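List Home | Threads | Authors | Search | Log in

September
Posted by Viera Kubíček, Fleet Owners' List

Dear members,

I am replying to the message from Branislav Lukáč, quoted below, on behalf of the Plenari service office in Sasudthorpe.

> Our depot runs 47 Pelik vans with the older charging
> module. Two drivers have reported that the van stops
> charging overnight and shows a yellow plug symbol on
> the dash. Is this covered by the current service
> notice, and may we keep the vans on the road?
> Branislav Lukáč

The service notice applies to 3627 Pelik vans fitted with the first version of the charging module. Owners of record will receive a letter with the chassis numbers of their affected vehicles. The Segura model uses a different module and is outside the notice.

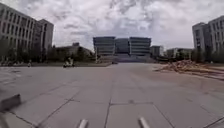

May an affected van be driven before the repair?
Drivers may continue to use the van as long as the yellow symbol goes out within a minute of starting. If it stays lit, the van should be parked and the service desk called.

The repair consists of a software update and, in some vans, a new charging module. The update takes less than an hour. Replacement of the module requires a full working day, and we ask depots to plan for this when they book. To date, 898 vans have been completed.

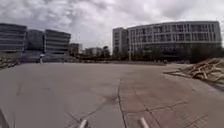 Bookings are accepted by depot and not by single vehicle where an owner has more than five vans on the list. Please send one spreadsheet with chassis number, current mileage and the name of the person who will hand over the keys. Incomplete sheets are returned and lose their place in the queue.

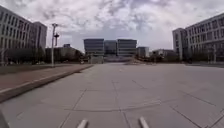 Charging before the visit

Vans should arrive with the battery at least half full. Please use the slower depot charger the night before, and remove any aftermarket timer from the cable. Vans with more than 4000 miles since their last inspection will be inspected during the same visit at no extra charge.

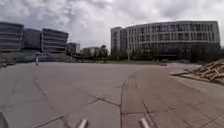
Invoices already paid for the same fault can be refunded. Send a copy of the invoice and the job sheet to the service desk, with the depot account number on both. Mr. Lukáč's vans have been entered under a single booking, and he will hear from us directly with two proposed dates.

Yours sincerely,
Viera Kubíček
Plenari Service Office, Sasudthorpe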